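4. Setting Up the Travel Crate

1. Place the Dresar crate on level ground and press both side panels outward until they click.
2. Slide the floor tray in from the front.
3. Fasten the 2 rear straps. Do not use the crate for dogs over 40 pounds. 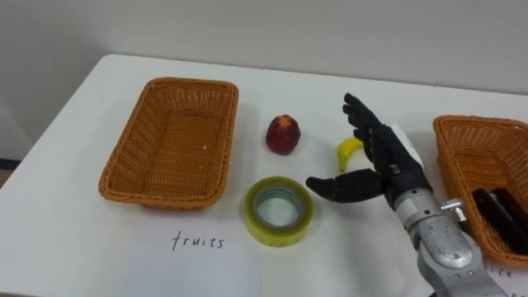
Dogs should be introduced to the crate at home before the first car trip. Leave the door open and feed one meal a day inside. Store treats and leads apart from human food; a handwritten paper label, like the one reading "fruits" in front of the wicker basket, is sufficient.

Caution: Never leave a dog alone in a vehicle — even with the engine off.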